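Progress report to the Olatunji Fund
Project: Small Parts Bench, Hesska Workshop
Prepared by Titilayo Bashir
15 October 2023

Dear Adebayo,

You asked for a report that was shorter than the last one and had fewer adjectives. I have managed the first.

Where we stand

The bench room is in use. The old carpet is gone, along with whatever was living in it, and the floor has been painted a gray that the can described as "harbor." Funmilayo Obi has labeled the shelves, the drawers and, after a long afternoon, the label maker. The tall cabinet from the Stomitz building arrived with one key that fits nothing, so for now it is a cabinet that does not lock.

The grant paid for 65 plastic trays with lids. They stack well up to a point, and Bello Onyeka has found the point. Everything that fell has been sorted again and the stacks are now five high, by agreement.

Setting up the table

Most of the last stretch went into the work table and what stands behind it. The first tabletop was a pale one we already owned, and thin clear parts disappeared on it so well that Yetunde Uzor put her coffee down on one. We switched to black. The wall behind was a worse problem, being covered in pegboard, old calendars and a fire drill notice for a building we left. A flat green backdrop now hides all of it. Please note that the fire drill notice has been replaced with a correct one, in the hallway.

The clear plates remain the fussiest items we handle. They pick up fingerprints from people who swear they were nowhere near them, and they show every light in the room. We tried paper underneath, then felt, which sheds. They now go straight on the bare tabletop and get wiped with a soft cloth at the end of the day. 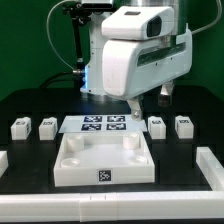
Work table with black top and green backdrop, clear plate below the gripper.

Cables are the part of the job I would describe as ongoing. In September they were everywhere. They are now mostly toward the back, and a second pass is planned once Bello has finished the first one to his own satisfaction. He has asked for more clips. He had 40 reasons ready and I stopped him early.

Money

Spending to date is $1,254 out of the $2,000 award. The trays and the tabletop were the large items. Paint came in under budget because we bought a color somebody else had returned. The Fusenier lamp we ordered has been sent back once for buzzing; the replacement does not buzz, though it does lean. We are keeping it.

What has gone less well

The sign-out sheet. It has been up for five weeks and carries two names, both mine. Yetunde proposes tying the pen to the clipboard, and I propose tying the clipboard to Bello. We will try the pen first.

We are also behind on the written guide for new people. Funmilayo's draft is clear and friendly and assumes the reader already knows where everything is. She is rewriting the opening with help from a cousin who has never been in the room.

Next steps

By the end of November we expect to have the guide printed, the second pass on the cables done, and a padded box for the clear plates so they stop traveling in an oven mitt. We will also ask Stomitz about the key again.

No extra money is requested at this time. If the fund has a spare lock lying around, we would not say no.

With thanks,
Titilayo Bashir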